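Home Working Groups Minutes Good Practice Notes Contact

Last updated: February

Soft Goods Handling – Good Practice Working Group
Minutes of the regular meeting, Rodwood office and online

Present: Vira Kostiuk (chair), Gregor Laing, Zakhar Onyshchenko, Oksana Mykhailiuk (minutes)
Apologies: Tymofii Semeniuk (sent written comments, taken under items 3 and 5)

Meeting opened at 9:30 a.m.

1. Minutes of the last meeting

Accepted with one correction. Under the old item 6, "Bullen" should read "Bullen site", as Bullen is also the name of the storage server and two people had gone looking in the wrong one. Zakhar has fixed the copy on the shared drive.

Matters arising: the glossary is done! Vira thanked Gregor for sticking with it through four drafts. We now have one agreed meaning each for "episode", "attempt", "reset" and "intervention", and the whole practice note can lean on them. Gregor asked that anyone who still wants to argue about "attempt" do so by email.

2. Draft practice note, section 2: the work area

Vira introduced the section, which covers the table, what sits around it and what has to be written down before a session begins. She was very happy with how it has come along and said it is the first draft she would hand to a new operator without standing beside them to translate.

The folding work on T-shirts was used throughout as the worked case. Gregor likes it as a test of the wording – a shirt is forgiving enough that people get casual about it, and it shows up every gap in a rule. The group went through the draft against the folding sessions line by line.
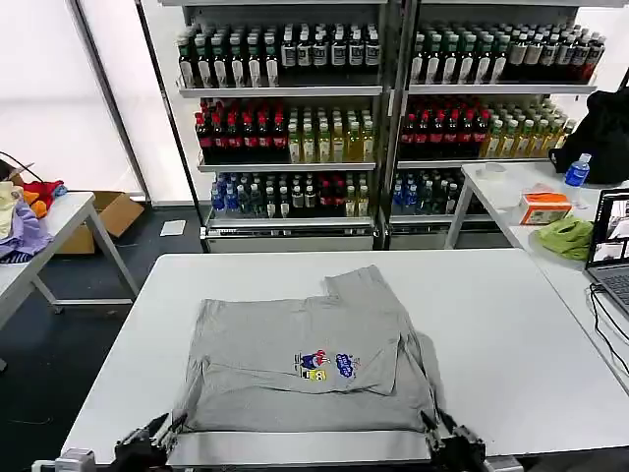
Clause 2.1 (work surface) was agreed as written: the table used for the task carries the garment and any aid named in the task sheet, and nothing else. A folding board counts as a named aid and has to be listed by type and colour. Oksana pointed out that the current sheet has a tick box for "board" and no room for anything further. She will add a line.

Clause 2.2 (side tables) took longer. The draft said side tables should be "kept clear", and Zakhar argued, with some energy, that this will never be followed and so shouldn't be written. Garments waiting their turn need to be somewhere. Laptops need to be somewhere. So does your water bottle, if you are going to be on your feet for a whole session. He would sooner have a rule people keep. After a good discussion the group settled on:

"Side tables may hold waiting garments, the monitoring laptop, consumables and personal items. Drinks must be capped. No item on a side table may extend into the reach envelope of either arm. Cables from the monitoring laptop must be routed away from the arms and off walkways."

Everybody liked this much better. Vira asked that "capped" stay in however short the final version gets.

Clause 2.3 (background). Gregor reported that the Jurkavik trial group had asked whether busy backgrounds such as retail shelving should be screened off. The group's firm view was no. Real shops, laundries and stock rooms are full of bottles, boxes and bags, and a note that tells everyone to work in front of a blank wall would be doing them a disservice. What matters is that the background is noted on the sheet and that changes to it are noted too. Tymofii's written comment supported this and added that bright light from behind the work area should get its own field. Agreed, and a very good catch.

Clause 2.4 (floor). Loose paper, packaging and cartons to be kept out of the operator's standing area. Short clause, agreed in under a minute, possibly a record for this group.

Decision: section 2 approved subject to the edits above.

3. Draft practice note, section 3: grip and contact on garments

Zakhar led this one and brought the draft force and contact rules. He has cut the section from 13 clauses to four, and the group was delighted. The removed clauses were nearly all about particular gripper models and will go to an annex that can be updated without reopening the note.

The four remaining clauses are:

3.1 Pinch the garment at a hem, sleeve end or seam wherever the task allows. Avoid gripping on a print.

3.2 Where two arms hold the same garment, neither may pull against the other beyond the tension limit on the task sheet.

3.3 Finger plates are inspected before each session for burrs, grit and loose hardware, and the inspection is initialled.

3.4 The operator's hands stay out of the garment while either gripper is closed on it.

Discussion on 3.1. Tymofii wrote that "print" should be widened to take in embroidery, sequins and transfers. Agreed. Oksana wondered if plain shirts would be simpler to start with, and Gregor made a strong case for printed ones: a print in the middle of the chest gives the reviewer a landmark, so you can tell at a glance which way up the garment is and which side is facing you. Vira would like that turned into a recommendation. Gregor to write two sentences and no more.

Discussion on 3.2. The tension limit is still a placeholder. Zakhar is running pull tests on jersey fabric at Rodwood and is hopeful of a figure by the next meeting. Until then the note will say "limit set by the site and recorded".

Discussion on 3.4. There was a lively exchange about whether straightening a sleeve "just quickly" counts as an intervention. It does. The glossary says so, and the chair enjoyed being able to point to it.

Decision: section 3 approved in principle, to come back once with the tension wording.

4. Start positions and resets

Vira described this as the item she'd been looking forward to since last year. The problem is an old one. If every shirt begins perfectly flat, square to the table and smoothed by hand, we learn a great deal about perfectly flat shirts. The note needs to say how much variation is wanted and how it gets recorded, without burying the operator in paperwork between attempts.

Oksana presented a three-level scheme. Level A is laid out flat and smoothed. Level B is spread out but rumpled, with a sleeve or hem permitted over the table edge. Level C is dropped in a heap. The operator circles one letter and carries on. 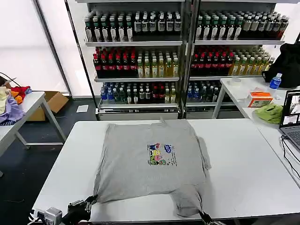
7 min read

Gregor asked where a shirt belongs if it is flat in the body with one sleeve folded under or hanging off. Oksana's answer was Level B, every time: anything over the edge is B at least. Zakhar tried to break the scheme with several awkward cases and cheerfully reported that he couldn't, apart from garments turned inside out. Those will be marked with an "X" after the letter.

There was a question about orientation too. The draft assumed the neckline points away from the robot. The group agreed this should be the default start and that other orientations are welcome as long as they are noted. Neckline-away will be called "N0" on the sheet. (Vira isn't fond of the name but had nothing better to offer. Suggestions to her, please.)

On quantity, the proposal is that a set of 200 episodes should include all three levels before it may be described as "varied" in any document from a member site. A set of 2000 should also include more than one garment colour. Gregor thought the second threshold too generous, and Zakhar thought it about right for small sites. It stays in for the trial and will be reviewed afterwards.

Resets: the person doing the reset stands back and says "clear" aloud before the arms are re-enabled. This is already habit at the Bullen site and people there say it has become second nature. Agreed for everyone, with real enthusiasm. It costs nothing.

Decision: three-level scheme adopted for trial.

5. Remote monitoring and camera feeds

Tymofii's written paper was taken as read. Main points as discussed:

– The monitoring screen must be readable from the operator's position without leaning over the work table.

– If any feed freezes, the session pauses. It does not continue on the remaining feeds.

– Bags, badges, letters and personal screens should be kept out of camera view where practical. Where a bag is in view, it should be closed and have no name showing.

Oksana was keen to firm up the last point and make it mandatory for paper with writing on it. Agreed. Bags remain "where practical".

Zakhar raised the emergency stop. The draft says "within reach", and he wants "within reach of the hand not holding anything", having watched an operator try to work out what to do with an armful of laundry. Vira called this the best edit of the day and it went straight in.

6. Trial of the note

The combined note will be tried at Jurkavik and Rodwood under the working name Roy, which has stuck since the first draft and which everyone has given up trying to replace. Both sites will use the new sheet. Feedback to be collected every Friday and kept short: what was unclear, what was skipped, what was missing.

Gregor reminded the group that "what was skipped" is the answer we want most. Sites should be told plainly that a skipped clause is useful news and won't be held against them.

7. Actions

Oksana – add board type and colour, background, back light, start level and orientation to the task sheet.
Gregor – two sentences on printed garments; circulate the clean section 2.
Zakhar – pull test results; move gripper-specific clauses to the annex.
Tymofii – revise the camera section with the paper rule added.
Vira – write to both trial sites; collect better names for "N0".

8. Other business

Gregor has spare finger plates for anyone at Rodwood who needs them for inspection training. They are in the grey cabinet, second drawer, and the worn ones are marked with tape so please leave the tape on.

Vira thanked everyone for a cracking meeting and for reading the papers beforehand.

Meeting closed at 11:45 a.m. Next meeting at the Bullen site, date to be confirmed by email.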